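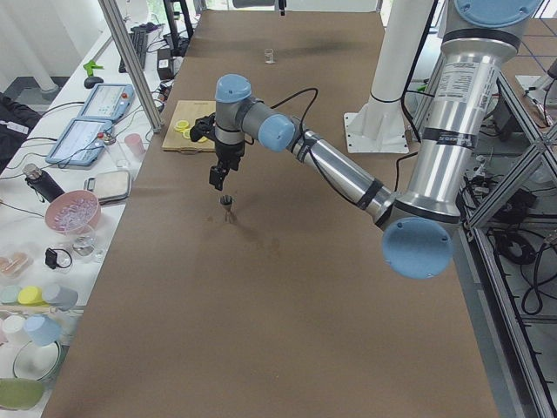
Brown paper, June 2026

I used to wipe the table down after making drinks and it was always still sticky the next morning. In January I bought a 100 metre roll of brown paper from Gostetti and now I cover the whole table before I start. Lemon juice marks it straight away, but the paper goes in the bin at the end.

The lemon gets sliced first, in rounds, and stays on the wooden board. After that I only need the jigger and a shot glass. My jigger is a small metal one from Edent and I stand it on the paper between pours, so the drips stay in one place.

I have used roughly a third of the roll. The tape I bought with it was no good and lifted at the corners, so I've gone back to masking tape.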